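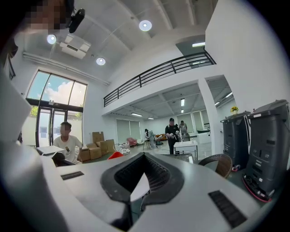

Finstead Hand-Held Gripper

A robot gripper without the robot. You supply the arm, which you were born with, and the Finstead supplies the jaw, the camera and a record of everything you did with them. It has never once asked for a firmware update in the middle of a demo, mostly because it has so little firmware.

The body is white and shows fingerprints. We offered a black version in January and sold two, both to the same lab. The dark gray pad has a ribbed, textured face, and it wears out before anything else does. Spare pads come in a bag of 27, a quantity chosen by our molding supplier for reasons he keeps to himself.

What it's for

Collecting demonstrations for manipulation work, in places where people are already doing things. Bright rooms with big windows are fine. So are chairs, boxes on the floor, balconies and other people getting on with their day. If your training data all comes from one tidy bench, your robot will be very good at that bench.

What you get

Gripper, one set of pads fitted
Wrist strap (use it)
Charging cable, 2 m
Carry case with a latch we are still improving
License for Revbridge, our recording software, for one seat

Specifications

Weight: 797 g with battery
Jaw opening: 97 mm
Storage: removable card, not included
Mounting: hand

797 grams sounds like nothing until the second hour. Swap hands, or swap people. Yasir Warraich, who designed the grip, has large hands and strong opinions, and the small-hand sleeve exists because everyone else in the office had opinions too. It is a free extra if you ask when ordering.

Revbridge runs on an ordinary laptop. It exports your sessions with the jaw position logged alongside the video, and it will complain if your clock is wrong. Please fix the clock. Half our support mail is the clock.

Ordering

We quote by email and ship from stock when there is stock. Loan units are available to teaching labs for up to 27 days, after which we start sending polite reminders.

Contact | Support | Spare parts | © 2023 Finstead | Back to top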